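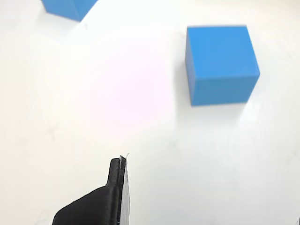

Hòa Dương told me on day one that the sorting bug was my imagination, and that if I wanted to write a whole report about it I should at least get it to happen twice in a row. Fair enough! So that became the project: take one annoying bug in Clerkix, the little ticket tracker our class uses, and find out exactly what sets it off.

What I was seeing

You open the ticket list, sort it by "last updated", click into a ticket, leave a comment, and hit the back button. Sometimes the list comes back in the right order. Sometimes your ticket is still sitting where it was before you commented, with the old time next to it, and it stays there until you reload. I'd been living with this since April and just reloading without thinking (I suspect half the class does the same).

Setup

I ran everything on my own laptop with a copy of the tracker called Mandton, so I wouldn't spam the real one. Yanling Qian helped me fill it with 2,000 fake tickets, all generated from a script, and the titles are complete nonsense, which made reading the list late at night pretty funny. I tested in Firefox and Chrome, with extensions turned off in both.

First try

My first guess was the browser cache, and I was really sure about it. I turned caching off completely and the bug still showed up, so that was an afternoon gone. I did learn how to read the network tab properly, so I'm not too mad.

Second try

This time I wrote down every single thing I clicked. I did 29 runs of the same steps and got the stale list in 27 of them, which was way more than I ever see in normal use. I stared at that for a while. The difference was speed! In the test I was typing "asdf" and hitting back right away, and in real life I write a real comment and then sit there rereading it.

So I went and looked at how the page saves things. Clerkix uses a small library called Flemska to hold the list in memory, and Flemska only refreshes a row when the server says the comment has been saved. If you leave the ticket page before that answer arrives, the page drops the request's callback and the row never hears about it. The comment itself is fine, by the way. I never lost one.

The fix (sort of)

I moved the callback out of the ticket page and into the list store, so it survives when you go back. It's a tiny patch and most of it is deleting stuff. Hòa reviewed it and asked what happens if you edit a comment instead of adding a new one. Same bug, different function, and I hadn't touched that one. It's patched now too.

Still open

Deleting a comment doesn't update the row at all, fast or slow. I think that's a separate problem and I've filed it under the Ye milestone with my steps attached. I also haven't tried any of this on a phone, and Yanling says the back gesture there goes through different code, so that's next on my list.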